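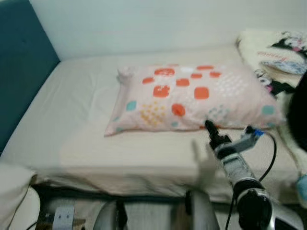

About us

Lidetside sets up and looks after two-arm robots that handle soft household goods: pillows, cases, sheets, seat cushions. We do not build arms. We take machines that are already on site, fit and adjust the grippers, route the cables, check the joints, and keep the unit in working order for as long as the owner runs it.

The company began with one service contract and a rented bench. Today we have 5 technicians and look after 205 units. Most of them work in furnished rooms, on beds and chairs that were never designed with a machine in mind.

How we set up a unit

A setup takes 2 visits. On the first we level the base, zero each joint, and record the reach of both arms over the lowest and highest surfaces in the room. Finger closing force is set on each side separately. The left and right grippers are never assumed to match, even when they come from the same batch.

On the second visit we run the unit on the owner's own goods. A long pillow is our usual test piece. It sags, it folds under a pinch, and the case slides over the filling, so a finger that closes too far or too late shows up early. We run it on a bed first and then across a pair of chairs, where the ends have less support. 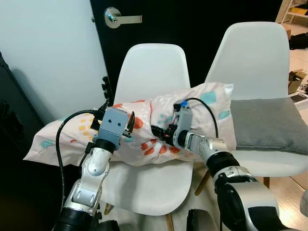 Rhea Cabrera wrote to us in March that the chair test had looked like a waste of a morning until her right arm began dropping cases at the same point in every cycle. The fault was a wrist offset, and the bed test had not caught it. She asked that the chair test be put in the written procedure, and we have done so.

Cables get more of our time than any other part. The gripper cable needs a free loop at the wrist, long enough for full rotation and short enough to stay clear of the fabric. We set the loop by hand with the wrist at both end stops, then clamp it and mark the clamp position on the arm.
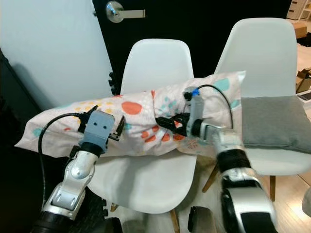 Finger pads are checked at every service call. Worn pads are replaced in pairs, and the closing force is set again afterward. Joint covers are wiped down, lint is cleared from the finger slides, and the zero position is compared with the value from the first visit. If it has moved, we look for the cause before correcting the number.

Records

Each unit has a service log called a Jaller sheet, after the template we started with. The logs are kept in Wulora, our parts and history system, which now holds 1,227 entries. Owners can ask for a copy of their own log at any time.

Spare pads, clamps and cable sets ship from our Ambrosio workshop. Requests received before noon go out the same day.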